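Nendirari Roof Window, center-pivot
Sold and fitted by Movby

Overview
The Nendirari is a center-pivot roof window for loft and attic conversions. It suits sloped roofs where the opening is too high to reach from the side, and it can be opened with furniture underneath. The sash turns right over so the outside glass can be cleaned from inside the room.

The frame is pine, finished with two coats of clear lacquer or painted white at the factory. The outside is covered in gray aluminum. Glazing is double as standard, with a laminated inner pane. Triple glazing can be ordered and adds weight, so tell us early if you want it - the fitting crew needs an extra person for the larger size.
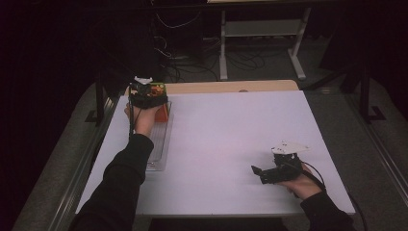
Can the window go into an existing rafter layout?
Often it can. The narrow size fits between rafters spaced at 24 inches, with no cutting. The wide size needs one rafter trimmed and the rafters on either side doubled up, and your builder should check this against local code before the order is placed.

Sizes
Narrow: 22 inches wide, 46 inches high
Wide: 44 inches wide, 46 inches high
Custom sizes are not made in this range. For those, look at the Chien fixed skylight, which is cut to order but doesn't open.

What is in the box
Sash and frame, assembled
Flashing kit for shingle or tile (choose one when ordering)
Insulating collar
Brackets and screws
Paper template for the roof opening

Interior trim is not included. Most customers have the drywall returned to the frame, square at the sides, level at the top and plumb at the bottom. This lets more light down into the room than a straight boxed opening.

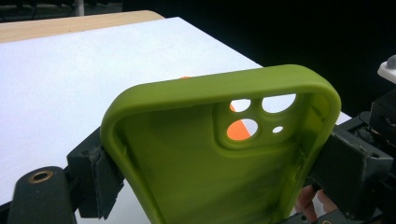
Options and extras are listed on the order form.

Blinds
Blackout and light-filtering blinds clip into the side channels without drilling. A blind bought for the earlier Nendirari, sold before April, will not fit the new channels. If you are replacing only the blind, read the code on the plate at the top of the sash and send it to us with your order.

Delivery and fitting
Lead time is 6 weeks for white and clear lacquer. We deliver to the curb. Carrying the window upstairs is extra and depends on the width of the stairs, so measure the tightest turn first.

Fitting is handled by Kasun Ranasinghe and his crew. A single narrow window takes 2 days including the flashing, with the drywall left for your own contractor. Work is put off in high wind or heavy rain.

From a customer
"We had two put in over the landing when we turned the attic into a bedroom and a small bathroom. The landing used to need a lamp on all day. The only thing I would change is the handle, which is a stretch for me, and I ended up ordering the pole." - Pui-shan Chou
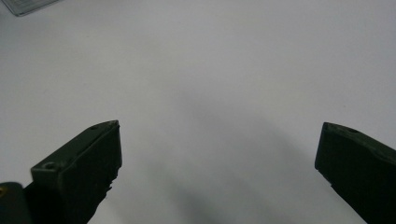
Contact Movby for current finishes and prices.

Care
Wipe the seals with a damp cloth twice a year and clear leaves from the flashing each fall. Re-lacquer bare pine every four years, or every two in a bathroom. Do not oil the pivots.

Orders and questions
Ask for Jasmina Halilović in sales. Spare handles, poles and seals are kept in stock and can be picked up at the counter, unit 23.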